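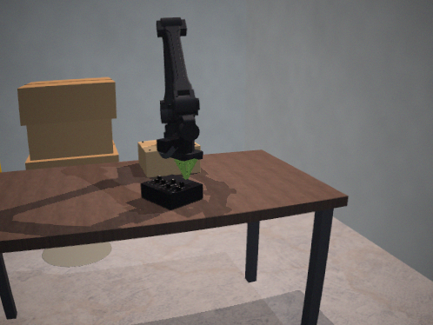

Visit notes: simulated manipulation demonstration

Automation 2, handout for the follow-up session
Prepared by Ximeng Du
Visit date: Mar 3, 2020

Read this before the follow-up session and bring it with you. Those who missed the visit can still do the written work from these notes, but should borrow someone's timings for part 4.

1. Where we went

The open day was held at the Skastville site of Berisha, in the training room on the ground floor. We had the morning slot. Most of the talk was given at a screen, with the simulator running live and the operator stopping it whenever someone had a question. The simulator is called Batik and was written in house. The task set is called Iker, and it is kept in a separate folder so that the same tasks can be run with a different arm or a different tool.

2. The task

The arm works over a table with a low black box on it. The box has small raised knobs on top, and the tool has to come down to the box from above. A larger tan box stands close behind it, so the room for error at the back is small. The arm must not touch the tan box on the way in.

The approach is split into two parts. In the first, the arm moves to a point over the box at normal speed. In the second, it comes down slowly to the surface. The operator called the point between them the hover point, and we will use the same name. Its height is set by hand in the task file.

Several of you asked why the hover point is not simply placed as low as possible. A low hover point shortens the slow part, but the fast part then ends close to the knobs, and any overshoot means a collision. The setting we saw was a compromise that the operator had reached by trial.

3. What to look at during the descent

Watch the tip of the green tool and the top of the black box. It is easy to be distracted by the upper links - they are large and they move a lot - but the result is decided at the tip. The wrist matters too, as a small error in its angle shifts the tip sideways. 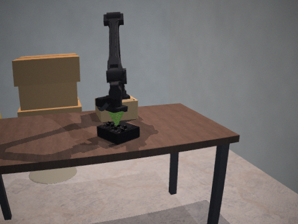
The depth is the hardest thing to judge from a single view. A tip that looks as if it is over one knob may be well in front of it. The operator dealt with this by turning the view before each descent, and by reading the tip position from the side panel as well. Do both in the lab. Shadows are some help, but they spread widely across the table and are easy to misread.

4. Figures given in the talk

Runs in the Iker log before the open day: 1322
Runs using the current tool: 533
Runs in each test batch: 100
Views saved per run: 2

The log counts a run as complete when the tip reaches the target height inside the allowed area. It does not record how close the arm came to the tan box. I asked about this and was told that a clearance check is planned for August.

5. Written work

Answer in full sentences, two pages at most.

a) Explain what the hover point is for, and what happens if it is set too high.
b) Suggest a way to measure clearance from the tan box during a run. Say which parts of the arm you would check.
c) The talk treated the table as perfectly rigid. Name one way in which a real table could differ, and its effect on the descent.

Hand in on paper at the start of the session. The timing sheets go in the same folder - please put your name on both.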